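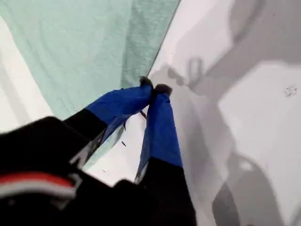

Mint-green cloth on a white surface.

Looking after old film posters and lobby cards

Paper from the picture houses was printed cheaply and meant to last a week or two. Most of what survives has been folded, pinned or taped at some point, so handle it as little as you can.

Wash and dry your hands before you start. Cotton gloves snag on torn edges, and clean bare fingers give you better control.

Brush off dust with a soft, wide brush, working from the center outward. Leave old tape alone – pulling it takes the ink with it.

To relax a fold, lay the poster face up between 2 sheets of acid-free blotter and put a flat board on top. Leave it for 20 days before you check it. Don't iron it, even on low.
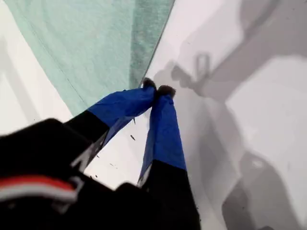
Kuo-hua Mak writes that lobby cards from the Olton came out flatter when the blotters were changed halfway through, and that a heavy atlas did the job of a board.

Store posters flat in a drawer if you have one. If they have to be rolled, use a wide tube and roll them loosely with the printed side out. Cigarette cards and ticket stubs go in polyester sleeves, never vinyl.

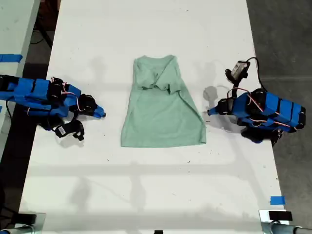
Framing

Ask for a mat or spacers so the paper doesn't touch the glass. Hang the frame away from direct sun and off outside walls – damp gets in from behind. Check the back every November for spots or insects.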